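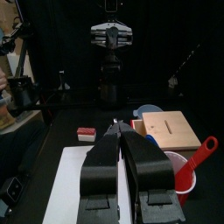

The slotted box, with the red-topped block and the white cup close by.

I've been promising you all an update on the Seltevano table since January, so let me tell you how the sorting is going! We took in over 400 donated bits and pieces for the play kitchen shelves, and I have loved going through them (my back, a little less). My favorite so far is the light wooden box with a slot in the top. I keep wanting to post things into it. Buttons, bus tickets, the lid of my pen...

Shaimaa El-Sayed is firmly on the side of the cups, and she's talked me into keeping the spoons and scoops standing up in them, handles in the air, so small hands can grab one without tipping out the lot. The red cup goes next to the red box with the round wooden knob, and the glass pitcher stays with the gray bowl for grown-up pouring only, please. 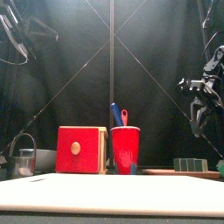

Still on our wish list

Another white board, a few more bowls, and anything with a knob. Drop things off with Sólveig Ravn by 14th March and she'll add them to the shelf!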